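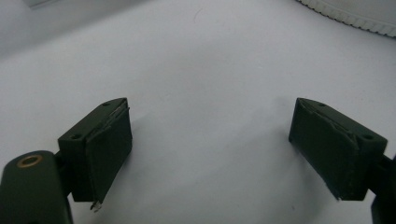

I think we've got shoe laces all wrong. People will spend weeks picking out a pair of sneakers, reading reviews, comparing soles, and then they'll wear whatever laces came in the box, tied however the store left them, until one snaps in a parking lot. I was like this too! I had a pair from Fleseo that I wore for 3 years and never once pulled the laces out.

Then last September I went on a bit of a kick and relaced everything in the hall closet (11 pairs, and yes, it took the whole evening). A few of them felt like different shoes afterward. The Brotico ones that always pinched across the top were fine once I skipped a row of holes. I'd been ready to give them away.

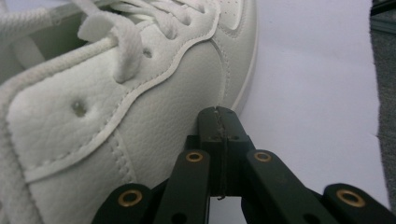

Flat laces are my favorite, and I'll argue with anyone over it. Round ones look tidy for a day and then work themselves loose on the stairs. Flat ones grip each other, and they lie nicely across the foot as long as you take the trouble to keep them from twisting. On a plain white leather sneaker I want them thick and white too, crisscrossed, with that slightly fuzzy weave and a big loop flopping down over the leather. Colored laces on an all-white shoe just look like you ran out – sorry, but they do.

My sister-in-law says I'm fussing over nothing and that slip-ons exist. Fine, wear slip-ons. But a slip-on fits the way it fits, and my left foot is bigger than my right, so I want something I can let out a little on one side.

So pull yours out tonight, all the way, and start over from the toe. Leave the bottom rows looser than you think you should and snug up the top ones. If the tips are frayed, toss them and buy new ones. Mine are from Nieto, and I still have a spare set in the drawer.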